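Caderno de bancada, sala do Gronow
8/9/23

Objetivo do dia: descobrir por que o Rudora, nosso módulo de percepção, acha que uma pilha de três torradas é uma torrada só, muito gorda. Objetivo secundário: não mexer no planejador. O secundário durou até o café.

A mesa é a mesma da última rodada: toalha quadriculada, pratos, torradas, ovos fritos que ninguém vai comer, frutas, cubinhos de espuma. Os cubos são distratores e levam o cargo a sério. Com a câmera do punho apontada para o prato, o detector dá ao cubo laranja mais confiança do que ao prato inteiro, e o rosa vem logo atrás.
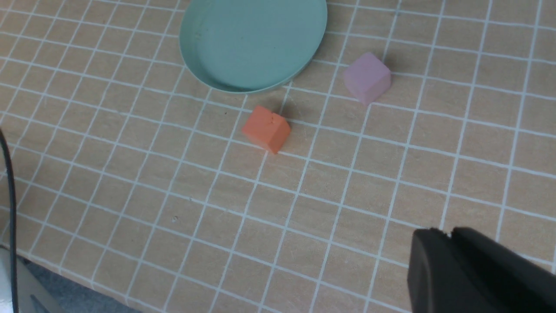

Anotado por Ashraful Bhuiyan | percepção e planejamento | caderno compartilhado, comentários na margem, por favor a lápis

Primeira coisa que fiz foi rodar o Rudora só com as imagens do punho, sem fusão. O segmentador separa bem o que tem cor forte. O prato, claro sobre toalha clara, vira uma elipse com uma mordida do lado da sombra. Já sabíamos disso desde janeiro, quando alguém (eu) escreveu "resolver depois" num comentário do código. O comentário continua lá, em ótimo estado.

Tentei usar as linhas da toalha como referência para o plano da mesa. Funciona melhor do que merecia. As linhas convergem direitinho, o ajuste do plano fecha, e a altura da borda do prato sai estável entre um quadro e outro. O problema é que o ajuste também aceita com entusiasmo a beirada da mesa, que tem linha reta e contraste e não fica no mesmo plano do chão. Pus um recorte fixo na região inferior esquerda do quadro. É feio e está documentado como feio.

Depois, as torradas. A fatia de cima sai inteira na máscara. As de baixo aparecem só como faixas de casca, e o Rudora cola tudo porque a cor da casca é igual. O agrupamento por cor tem um peso de 0 a 1 que ninguém ajustou desde a instalação. Baixei. A torrada gorda virou uma torrada e várias tiras decorativas. Subi um pouco. Voltou a gorda. Existe um valor no meio que acerta, e ele muda com a inclinação da fatia de cima, então chamar aquilo de valor é generosidade.

Solução provisória: usar a descontinuidade de profundidade na borda da casca e deixar a cor como desempate. Com isso a fatia de cima ganha contorno próprio em quase toda pose razoável. A pose não razoável é a fatia em pé entre os dedos, com outra logo ao lado, quando o punho enxerga miolo, miolo e mais miolo. A câmera está tão perto que o sensor de profundidade devolve uma mistura de zeros e poesia. O miolo tem umas manchas esverdeadas na parte de cima, e o classificador de textura adorou: abriu uma classe nova por conta própria. Chamei de "desconhecido_2". A anterior era o cabo.

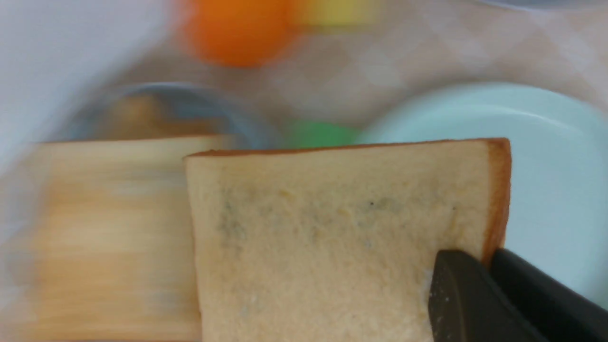 Por que não deixar a câmera da cabeça fazer toda a percepção e usar a do punho só para conferir?

Porque a da cabeça perde a fatia assim que a garra desce sobre a pilha. O punho tapa o prato, e a estimativa de pose fica congelada no último quadro bom. A do punho vê a borda da fatia até bem perto do contato, que é quando o erro lateral importa. O Rudora precisa das duas e escolhe o peso pela distância entre a garra e o alvo.

Essa escolha de peso, aliás, era metade do defeito. A distância usada na conta vinha da base do braço e tinha sinal trocado para um dos lados. Com o braço direito tudo certo; com o esquerdo, quanto mais perto da torrada, mais ele confiava na cabeça. O teste automático passava porque só testava o braço direito. Acrescentei o caso do esquerdo, que falhou com muita dignidade na linha 929, e corrigi.

Reprocessei no Nurneck a gravação longa, 618 quadros sincronizados. A pose da fatia de cima parou de saltar durante a descida. Ainda salta quando o outro braço fica por cima do prato dos ovos, e isso eu atribuí à sombra, depois à compressão, depois ao cansaço. Era a fusão outra vez: a máscara do braço vem do modelo cinemático, e o modelo da garra direita está com a malha antiga, mais fina que a garra de agora. Sobra um contorno preto em volta dos dedos que o Rudora, prestativo, classifica como objeto. Um objeto pendurado no ar, bem perto das gemas.

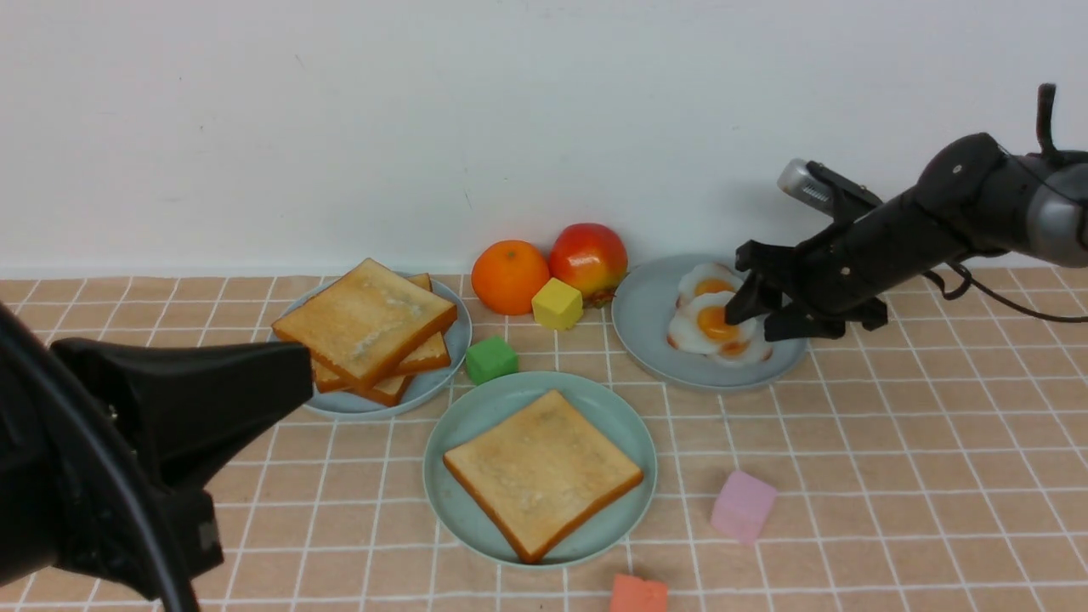

O que nos leva ao Nustwood, que eu tinha prometido não abrir. O planejador recebe a lista de objetos e trata cada um como obstáculo, inclusive o fantasma de contorno. Resultado: para sair de cima dos ovos, o braço direito planeja uma volta enorme em torno de si mesmo. O caminho é válido, suave e respeita todos os limites de junta. Se houvesse prêmio de ginástica, eu inscrevia.

Troquei a malha e inflei a máscara em 2 pixels. O fantasma sumiu no replay. No Nustwood, mudei duas coisas pequenas:

- objeto que aparece em uma câmera só, e por poucos quadros, não entra como obstáculo até a outra confirmar;
- o custo de passar perto do próprio cabo agora existe. Antes era zero, otimismo puro.

O segundo item merece nota. O cabo não está em modelo nenhum. Ele faz uma curva diferente a cada movimento, passa na frente do cubo amarelo quando quer, e a percepção ora o ignora, ora o trata como borda de prato. Modelar cabo flexível eu não vou. Pus um volume cilíndrico gordo preso ao punho, do lado do conector, e o planejador evita encostar o volume nas frutas e nos pratos. Perdemos um pedaço do espaço de trabalho. As torradas continuam alcançáveis, e testei isso no simulador com a pilha em várias posições do lado esquerdo da toalha. 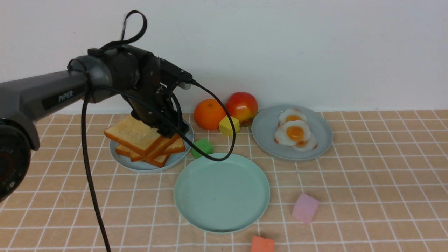
Com o volume do cabo ligado, a aproximação vertical à pilha sai sempre. A inclinada, que eu preferia por pegar a casca de lado, é rejeitada quando o cubo verde está próximo do prato. Dá para relaxar a margem só para os cubos, que são de espuma e não reclamam. Deixei como parâmetro, desligado, com um nome que me envergonha menos do que o primeiro.

Tempo de planejamento subiu um pouco. Não medi com cuidado, estava com o gravador aberto e a máquina ofegante. Medir de novo com tudo fechado.

Pendências, sem ordem:

- Fundir o ramo do sinal trocado. Alguém que não seja eu precisa revisar, visto que eu escrevi o original.
- Apagar "desconhecido_2" do vocabulário antes que apareça em algum gráfico.
- O recorte fixo no canto do quadro quebra se mexerem no suporte da câmera do punho. Se mexerem, me avisem antes, e não pelo log.
- Exportador do Nurneck: os carimbos de tempo da cabeça e do punho saem com precisões diferentes. O sincronizador arredonda calado. Quero que ele pelo menos resmungue.
- Prato claro sobre toalha clara: ver comentário de janeiro.

Salvei a configuração nova ao lado da antiga, na pasta de sempre. A antiga se chama "final". A nova se chama "final_b".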